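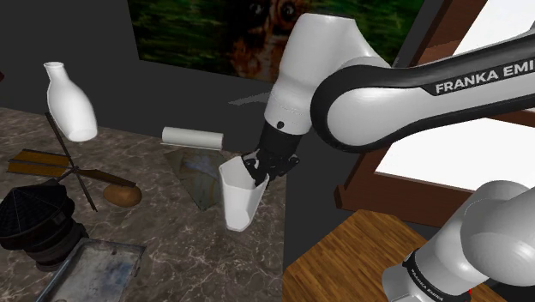
Teleoperation in der Simulation: Greifer kippt den Becher beim Zufassen

Hallo zusammen,

ich nehme gerade Demonstrationen für eine Greifaufgabe auf. Gesteuert wird der simulierte Franka-Arm von Hand mit einer 3D-Maus, aufgezeichnet wird mit 10 Hz. Die Aufgabe: den weißen Becher von der Marmorplatte nehmen und ein Stück weiter wieder abstellen. Der Becher ist sechseckig und ziemlich hoch.

Ich fahre von oben an und fasse mit dem Greifer in die Öffnung. Sobald ich schließe, stellt sich der Becher schräg. Manchmal geht er trotzdem mit hoch, manchmal rutscht er weg. Von 147 Durchgängen habe ich bisher alle behalten, auch die schiefen. Auf der Platte liegt außerdem einiges herum (Küchenrolle, Vase, eine Steinfliese), deshalb wollte ich nicht von der Seite kommen.

Meine Fragen: Liegt das an meiner Steuerung oder an der Reibung in der Simulation? Und soll ich die schiefen Durchgänge löschen, bevor ich trainiere?

Danke im Voraus
Liselitz

Sioned Craddock

Ich würde zuerst bei der Steuerung suchen. Bei einem Gefäß mit flachen Seiten kommt es darauf an, wie die Finger zur Wand stehen. Trifft ein Finger schräg auf eine Fläche oder auf eine Kante, dreht der Becher beim Schließen so lange, bis er irgendwo anliegt. Beim runden Becher merkt man das kaum, beim sechseckigen sofort.

So gehe ich vor:

Höhe zuerst: Über dem Becher anhalten, noch nicht absenken.
Dann das Handgelenk drehen, bis die Schließrichtung senkrecht auf einer der Flächen steht. Dafür die Translation an der 3D-Maus sperren, sonst wandert der Arm mit.
Absenken, nur in z.
Langsam schließen. Wenn der erste Finger anliegt, stoppen und seitlich nachführen, erst dann ganz zu.

Zum Kontrollieren brauchst du die Ansicht von der Hand aus. In der Außenansicht sieht der Greifer oft mittig aus, obwohl er es nicht ist.

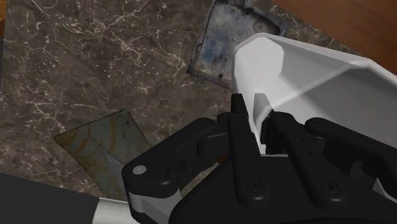
Zuletzt geändert: im Oktober, 16:20 Uhr

In der Nahansicht erkennt man, wie dicht die mittlere Fingerspitze am Rand des weißen Gefäßes steht. Auf diesen Abstand würde ich beim Steuern achten und die Außenansicht nur für die grobe Anfahrt nehmen.

Zum Löschen: Nicht alles wegwerfen. Durchgänge, in denen der Becher kippt und du danach sauber korrigierst, sind brauchbar, der Arm lernt daraus das Nachführen. Raus müssen die, in denen du einfach weiterfährst und der Becher fällt. Wir hatten bei Prodon am Ende 792 Demonstrationen für eine ähnliche Aufgabe, und die schlecht gesteuerten haben mehr geschadet als die fehlenden.

Girncombe

Reibung hochsetzen, fertig. War bei mir auch so.

Jenkins

Die Reibung würde ich nicht als Erstes anfassen. Wenn der Wert zu hoch ist, klebt der Becher an den Fingern, und du gewöhnst dir eine Steuerung an, die am echten Arm nicht funktioniert. Schau lieber nach, ob das Kollisionsmodell vom Becher innen hohl ist. Bei automatisch erzeugten Hüllen ist die Öffnung gern zu, dann drückt der Finger auf einen unsichtbaren Deckel und der Becher kippt schon beim Absenken. Lass dir die Kollisionsgeometrie einblenden, das dauert eine Minute.

Und 10 Hz reichen für die Anfahrt, beim Schließen ist das knapp. Ich zeichne schneller auf und dünne hinterher aus.

Liselitz

Danke euch. Das Kollisionsmodell war in Ordnung, die Öffnung ist frei. Mit gesperrter Translation beim Drehen geht es deutlich besser - von den letzten 6 Durchgängen ist nur noch einer schief. Die alten sehe ich jetzt einzeln durch.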